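Home Skills for Shared Living
Unit 3: The Bedside Drawer

Welcome back, everyone. I hope the closet unit didn't wear you out too badly. I heard a lot of groaning about sweaters last Monday, and I promise this one is gentler. We're going to spend the whole session on one small drawer, and I know that sounds like a stretch, but this handout has been in the course longer than almost anything else in it and people keep writing to me about it years later, so bear with me!

Please read this before class and bring it along. If you missed the first two units, the notes are on the shelf in room 232, in the blue folder.

Why start with something so small

A bedside drawer gets used by a tired person, usually in poor light, often with one hand. I want you to keep that person in mind the whole way through (it's you, at eleven at night, feeling around for a lip balm). A kitchen drawer can be a bit of a puzzle and you'll manage, because you're upright and the light is on. The one beside your bed has to be simple enough that you can find things by touch.

It also fills up in a sneaky way. You come in, you empty your pockets, and the receipts and the coins and the odd button go in together, and because the drawer closes, it feels like tidying. My own, when I first taught this course at Brota, had a tape measure in it, and four pens that didn't write, and the instructions for a radio I no longer owned.

Emptying it properly

Take everything out. I mean all of it, down to the paper clip in the back corner. Put it on the bed, on a towel if you're fond of your bedspread, and then wipe the inside with a cloth that's been wrung out well. Thin drawer bottoms don't love standing water, so go lightly and leave the drawer open while you sort.

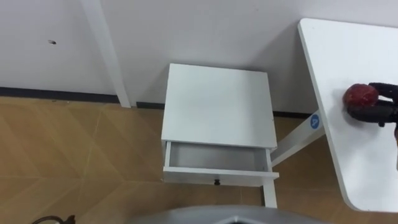
While it airs, make your piles. I use three: things I reach for in bed, things that live somewhere else, and things that can go. The first pile should be small. Glasses, tissues, a book light, hand cream, medicine if your doctor has you taking it at night and there are no small children in the house. The second pile is nearly always the biggest, and please walk those things to their proper homes the same day, or they will creep back. I speak from long experience.

The third pile gives people trouble, mostly over cards and letters. You don't have to throw out a letter. Find it a box in the closet, give the box a label, and carry on.

Putting things back

Shallow drawers want one layer only. If you have to lift something to reach something else, there's too much in there. Put the item you use most at the front, on the side nearest your pillow, and tuck the seldom-used things toward the back. A little tray or the lid of a shoebox keeps the small stuff from sliding every time you pull the knob. You're welcome to buy dividers (the Irnar ones we handle in class are perfectly nice), but a cut-down cereal box does the same job, and I've had one going for over 2 years.

Now the top. I'm going to be a little stern here, forgive me. A lamp, a glass of water, and whatever you're reading. Dusting takes a few seconds when there's so little to move, and takes forever when there are eleven ornaments and a stack of magazines, so most of us don't do it. Run the cloth along the front edge and down the sides while you're there, and along the baseboard behind, where the fluff gathers. Pull the piece forward from the wall for that, gently, with the drawer shut.

For next time

Do your own bedside drawer at home and write half a page on it. Tell me what surprised you, what you kept, and where the second pile went. If you don't have a bedside table, a desk drawer is fine.

Please also try opening your drawer in the dark and finding your tissues. Move things around until you can do it without thinking.

We start on the linen shelf in Unit 4, so bring one fitted sheet, clean, any size.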